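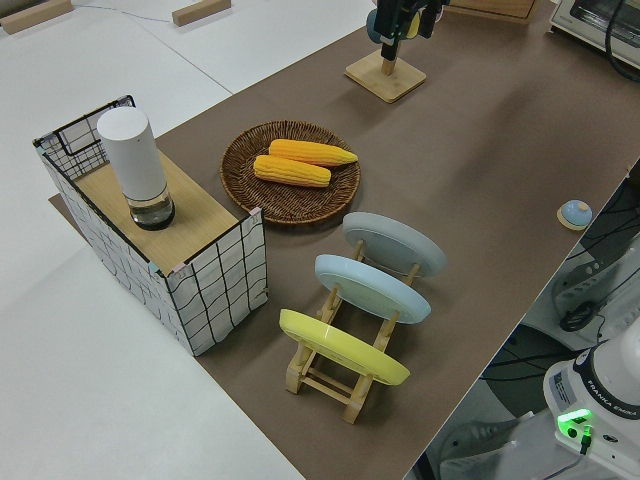
*Shared kitchen table: storage box with wooden lid, woven tray with corn, and plates in the wooden dish rack.*

# Shared Kitchen and Tableware: Frequently Asked Questions

This page answers the questions most often put to the Residence Office by residents of Candmont House and by guests staying in the Akbridge wing. It applies to the shared kitchens on all floors. The rules for the ground-floor dining hall are set out separately in the Dining Hall Guide, available at the front desk.

## General

### Who may use the shared kitchens?

Any registered resident may use the kitchen on his or her own floor. Guests of the Akbridge wing use the kitchen at the end of their corridor. Day visitors may be present in a kitchen when accompanied by the resident who signed them in, and that resident is responsible for any dishes or equipment they use.

### What are the hours?

Kitchens are open from 6 a.m. until 11 p.m. The refrigerators remain accessible overnight, but the stoves are switched off at the panel at closing time. Residents whose work schedules require cooking outside these hours may apply to the Residence Office for an exception. Exceptions are granted for one term and must be renewed.

### How many people may cook at once?

The limit is four people per kitchen. Others may sit at the table or put away dishes while they wait.

### Can I reserve a kitchen for a group meal?

Yes. Reservations are made on the sheet outside the Residence Office and may cover one evening meal per group per month. A reservation gives the group priority at the stoves and the table. It does not close the kitchen, and other residents must be allowed to reach their shelves and the refrigerator.

## Plates and the Dish Rack

### Which plates are shared, and which are private?

Plates kept in the wooden racks are shared and may be used by anyone on the floor. Plates come in several plain colors, including gray, light blue and yellow. The colors have no meaning and are not assigned to rooms or diets. Private plates should be marked on the underside with the owner's room number and kept on the owner's shelf. An unmarked plate left in a rack will be treated as shared.

### How should plates be placed in the rack?

Plates stand upright between the posts, one to a slot, all facing the same way. Please do not lay a plate flat across the tops of the posts or put two plates in one slot. Most of the chipped rims reported last year came from plates that had been doubled up.

Bowls, mugs and pan lids do not belong in the plate rack. They should be dried with a towel and returned to the cupboard.

### May I leave plates in the rack overnight?

Yes, provided they are clean. The rack serves for storage as well as for drying. Plates that still carry food will be set aside by the morning staff, and the floor will receive a reminder.

### How is the wooden rack cleaned?

Wipe the crossbars and posts with a damp cloth, then with a dry one. The rack must not be soaked in the sink or put through a dishwasher. Once a month the floor representative takes the rack to the utility room, where it is washed by hand and left to dry on its side. If you notice a loose post or a dark patch on the wood, leave a note for Lambros Athanasiadis, Facilities, at the front desk.

### I broke a plate. What should I do?

Wrap the pieces in newspaper, place them in the bin marked for glass and china, and write the breakage in the kitchen book. There is no charge for a first breakage. Repeated breakages are discussed with the resident before any charge is made. Please do not glue a broken plate and return it to the rack.

## Woven Trays and Fresh Produce

### What are the round woven trays for?

The trays hold fresh produce that does not need to be refrigerated right away and is intended to be used soon. Corn, onions, lemons, apples and squash are all suitable. Trays may also be used to carry food from the counter to the table.

### Is food in the tray free for anyone to take?

Food in a tray on the table is shared unless it carries a label with a name and room number. Produce from the Baxter garden plots is placed in the trays during the growing season and may be taken by any resident of the floor. Residents are asked to take what they expect to eat that day.

### How long may corn be kept out?

Fresh ears are best eaten on the day they are brought in. Ears that will not be cooked that day should be moved to the refrigerator in a paper or plastic bag. Corn still in the husk keeps its moisture better than husked corn, so residents who plan to store it are advised to leave the husk on. Cooked corn may not be left in a tray and must be refrigerated within two hours.

### May I put bread, meat or cut fruit in a woven tray?

Bread may be placed in a tray if a clean napkin is laid under it. Meat, fish and cut fruit may not. Juices run into the weave and cannot be fully washed out, and the tray then has to be discarded.

### How is a woven tray cleaned?

Shake it over the bin, brush the weave with the dry brush kept under the sink, and wipe it with a cloth that has been wrung out well. Let it dry in the open before putting anything in it. A tray that has begun to unravel at the rim should be handed in for repair. Kulsoom Shaikh runs the mending table in the common room each May and October and accepts trays and baskets at any time in between.

## Storage Boxes

### What may be kept in the fabric storage boxes?

The boxes are meant for light, dry items: dish towels, napkins, oven mitts, placemats and unopened packets. Canned goods, cast-iron pans and bottles of oil are too heavy or too likely to leak, and should go in the lower cupboards.

### May I set things on the wooden lid?

Light items may stand on the lid. It should not be used as a cutting board, and hot pans must never be placed on it – the board will mark, and the fabric sides below it are easily scorched. Clear the lid fully before lifting it.

### Can the fabric sides be washed?

The sides can be spot-cleaned with cool water and a small amount of dish soap. They should not be machine washed. Please blot the fabric and avoid scrubbing, which tends to wear away the printed pattern. Dry the wire edges afterward so that they do not rust.

### May a box be moved to my room?

No. The boxes belong to the kitchen inventory and are counted at the end of each term. Residents who would like a similar box for personal use may ask at the front desk, where surplus pieces from the Clevetska storeroom are listed when available.

## The Table

### Why is there a mat on the table, and may it be removed?

The mat protects the surface beneath from scratches and keeps dishes from sliding. It should stay in place during ordinary use. It may be lifted for cleaning, after which both the mat and the surface should be dried before the mat is laid back.

### Is the mat heatproof?

No. Use a trivet under anything that has come off the stove or out of the oven. Trivets hang beside the stoves.

### What may be left on the table between meals?

The following may remain:

- one woven tray with produce
- the plate rack
- one storage box, with its lid closed or partly covering the box
- small tableware in current use

Laptops, mail, laundry and schoolwork should be taken away at the end of each sitting. Items left for more than a day are moved to the lost property shelf outside Mhairi Urquhart's office.

### How should the table be arranged?

There is no fixed arrangement. Heavier or taller pieces should be kept back from the edges, and enough room should be left for people to eat.

## Costs and Contacts

### Do residents pay for shared tableware?

Tableware is covered by the annual kitchen fee of $160, which is charged with the first rent statement. Residents who arrive partway through the year pay a reduced amount. The fee covers plates, racks, trays, boxes, mats and cleaning supplies. It does not cover food.

### Can I donate plates or kitchen items?

Donations are welcome if they are clean, free of chips and suitable for daily use. Please bring them to the Residence Office and do not leave them in a kitchen. Sets of up to 6 plates can normally be accepted on the spot. Larger sets require the approval of Magnus Halliday, Residence Manager, because of limited shelf space. Electrical items are tested before they are placed in a kitchen, and this may take several weeks.

### Who decides on changes to these rules?

The rules are reviewed every May by the Residence Office together with the floor representatives. Proposals may be submitted in writing by any resident. Accepted changes take effect at the start of the following term and are posted inside the door of each kitchen.

### Whom do I contact with other questions?

Questions about daily use of the kitchens should go first to your floor representative. Questions about fees, exceptions and reservations are handled by Isauro Ponce at the Residence Office. Urgent matters, such as a gas smell or a leak, should be reported at once to the front desk, which is staffed at all hours.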